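Bag it before you shelve it: greens morning at the Skenlow pantry

The Skenlow food pantry has changed the way it hands out leafy greens, and as somebody who has thrown away more slimy lettuce than I care to admit, I went down on Tuesday to see how it works.

Until this month the greens came out of the crate and went straight into your tote, wet leaves and all. Now they go into clear zipper bags first, one head or one bunch to a bag, and you pick up the bag. It sounds like a tiny thing (it is a tiny thing!) but the people in line ahead of me were talking about it like the place had put in a new roof.

The bags come from Tastach, the kitchen supply store out on the county road, which gave the pantry 200 of them at cost. They're the big ones with the bright blue zip, roomy enough for a whole cabbage if you don't mind a little wrestling. I mind a little. I offered to help for an hour and spent a good part of it trying to get a bag to stay open long enough to put something in it - the plastic sticks to itself, and the minute you reach for the vegetables the mouth closes up again.

The trick I was shown is to fold the top back on itself like a sock cuff, drop the greens in stem first, then fold it up and press out the air with the flat of your hand before you run the zip. Stem first matters more than I thought it would. The leaves at the top stay loose and you don't end up tearing the pretty ones.

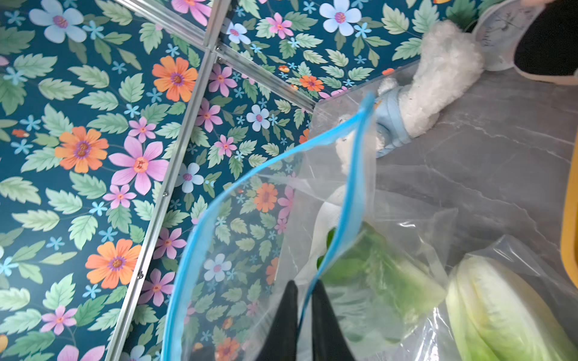

What goes in and what stays out

Napa cabbage goes in whole, with only the tired outer leaves pulled off. Lettuce goes in whole too. Bunched greens get a shake over the sink and a once-over for bugs, and if they're dripping they wait on a towel. I asked if it was all right to wash everything first and was told please don't, do that at home right before you eat it. I have been doing it backward for years, so that was my lesson for the day.

Tomatoes, onions and potatoes are not part of this. They stay in the open bins by the door, same as before, and so do the squash that somebody leaves every July without a note.

The pantry is asking for the bags back. Rinse them, hang them upside down over a wooden spoon or whatever you've got, and bring them in dry. There's a box for them beside the sign-in sheet. Mine are drying over the faucet as I type this, and they drip on everything.

The setup is simple enough that I copied it in my own kitchen the same evening. You want a clear stretch of counter, a tray to hold the vegetables that are waiting their turn, and the bags within reach of your other hand. I like a tray with a rim, partly for the crumbs of dirt and partly for the one head of lettuce that always wants to roll.
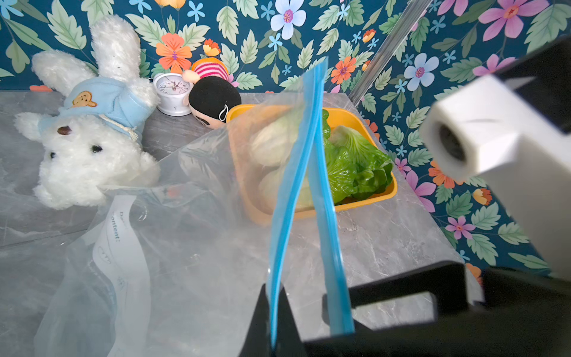 When to go and what to bring

Greens bagging runs from 9 in the morning until everything is packed, and pickup opens when the last crate is empty. On the day I went there were 40 bags ready before the doors opened, and they went fast, so don't stroll in at lunchtime expecting bok choy. There's a limit of 2 bags per household for now. If you've got a big family, say so at the desk and they'll see what's left at the end.

Most of the produce comes from the Verstraete farm, which has sent cabbages to the pantry for 6 seasons, and the rest is whatever the Nullinstead market didn't sell over the weekend. It does mean the mix changes. One week it's all lettuce and the next you're looking up what to do with napa. (Slaw. Or cut it in wedges and put it in a hot pan with butter, which is what we had, and there were no leftovers.)

If you'd like to help with the bagging, just turn up, wash your hands and find a space at the counter. Kids are welcome as long as they're tall enough to reach. You'll want short sleeves, and leave your rings at home, they catch on the plastic.

They could also use clean trays. Any color, any size that fits on a kitchen counter, no cracks. Drop them off at the side door during opening hours and put a piece of tape with your name underneath if you want yours back.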